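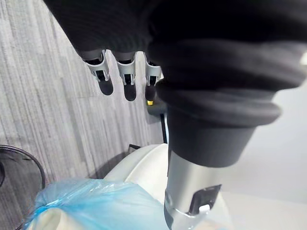 Home | Hands | Wrists | Software | Spares | Papers | Contact

Pelent Three-Finger Hand, with the Rultance grasp method

The Pelent is a three-finger hand for people who want to pick up household clutter and have already found out how much household clutter objects to being picked up. It comes in a fabric cover, bolts to most research arms with the Flerkano adapter plate, and is sold with the method it was built to test.

The method is the interesting bit. Most grasp planners we tried look once, decide, and then commit with the confidence of a man reversing a caravan. Rultance looks from the wrist the whole way in. Every time the view changes enough to matter, it scores its chosen grasp again and is allowed to change its mind, right up until the fingers close. It can also give up, back off and start from another side. We resisted adding that for months, as it felt like cheating. It was the best thing we did.

What we tested

We ran 237 grasps on mixed floor clutter: soft things, shiny things, thin things lying flat and things partly under other things. Nothing was tidied between attempts unless the arm had tidied it. Each object got 3 attempts before a person stepped in, usually with a sigh.

Re-scoring on the way in beat the look-once planner on every class of object except rigid boxes, where the two came out level. A box is a box from wherever you look at it. The biggest gain was on thin plastic, where the first view is mostly glare and the planner tends to fall in love with a highlight. The full tables are in the June report, including the runs we would prefer you skipped.

The method is slower. Changing your mind takes time, and on a bad object the arm can dither like somebody choosing a sandwich. We capped it at 2 changes per approach, after which it must either grasp or leave.

What it doesn't do

It won't untangle cable. It will pick up cable, and then whatever the cable is attached to, and then you'll be writing to Manuela Testa in support, who has a standard reply for this. It has no opinion on whether an object is worth picking up. It also knows nothing about weight until it lifts, so keep the force limit on.

In the box

Hand, fabric cover, adapter plate, wrist camera and mount, one spare set of fingertip pads, and a licence for Rultance on a single machine. The cover comes off for washing. Please take the hand out first.

Lead time is 30 days. Version notes last changed September 8, 2018.

Comments

stoica_lab: Running this on an older arm with the Stoica controller. Works, but the wrist view lags and it keeps reconsidering objects it has already passed. Any fix?

M. Testa: Turn off frame buffering in the controller settings. It's on by default, for reasons lost to history.

gripe_force: Does the cover shrink?

M. Testa: At 30 degrees, no. Above that we have only the one data point, and it fits a much smaller hand.

Contact sales and support | © Pelent 2018 | Back to top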